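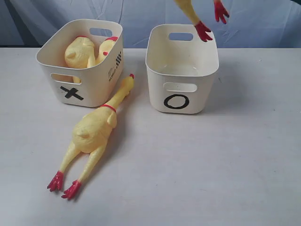
Why use a soft toy to compare grippers?
A rubber chicken has a thin neck, a thick body and legs that bend, so one object gives three different grasp problems.

Set-up for session 8. Two bins are marked X and O. The controller is given a start pose and a target bin, and the arm has 32 seconds per transfer. Each group runs the same list of transfers with the Gruline fingers and then with the Sama fingers – do not change the speed limit between the two.

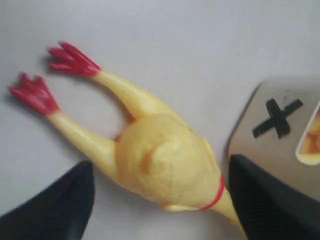 Fig. 2. Wrist camera view, fingers on either side of the neck.

Neck grasps need little opening width, but the body swings once lifted. Set the closing force to level 17 on the controller page and leave it there. If the toy slips, log the transfer as a drop and go on to the next one.

Crossed toys are the harder case.

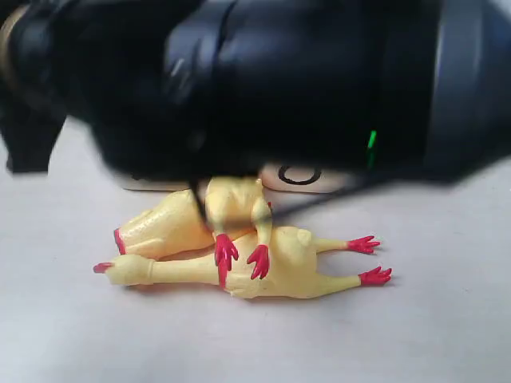

The planner treats touching objects as one shape unless the split option is on, so switch it on before the first run. Nuanchan Duangkaew has the log sheets. Write down the grasp point (neck, body or leg) as well as the result. 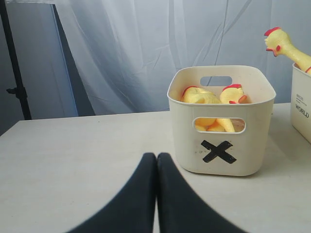 When should the wrist camera be recalibrated?
After every finger change, and again if the reported tip position is more than 2 mm out.

Hand in logs to Kittipong Phromma by the end of March.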